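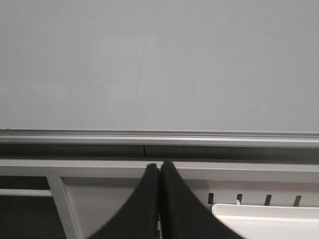 Skosine Sliding Door Kit: three months behind ours

I put the Skosine kit up in July across the alcove in our back bedroom, the one that had been hidden behind a curtain on a bendy pole ever since we moved in. I'd been dithering between this and the Ikusura one for ages, and in the end the Skosine won because it came in 700 mm panels and the Ikusura would have meant sawing something. I don't saw things if I can help it!

You get 3 panels, top and bottom tracks, a bag of screws and a booklet with hardly any words in it. Mine came in two parcels a day apart, so don't book anyone in to help until you've got the lot. I lost a whole morning to that.

Fitting it was fine, mostly. The bottom track wants a level floor and ours is very much an old-house floor, so I ended up packing one end with bits of cereal box (still there, still holding). The top track was the easy bit. What drove me mad was the screws, which are made of cheese. I chewed up two of them and swapped the rest for some decent ones out of the shed. Count on a full afternoon, plus tea breaks.

Now it's up, I really like it. The doors glide with one finger and they hardly make a sound, and that matters when your other half gets up at five. I was worried they'd rattle with the window open but they've behaved. The brush strip down the edges keeps a fair bit of dust off the coats too, though the bottom track collects fluff like you wouldn't believe. I run the thin hoover nozzle along it when I remember.

Moans? The handles are shallow little scoops and no good if you've got hand cream on. There's no soft close unless you buy it separately, and at £23 for the pair I thought that was cheeky. My sister has the Ryu doors from Kurkell and hers came with it in the box, although she did pay a lot more and waited weeks for them.

Would I get it again? Yes, for a spare room or an alcove like ours. For a main wardrobe that's opened ten times a day I'd want proper handles, and I'd go and try the Ryu in the shop first.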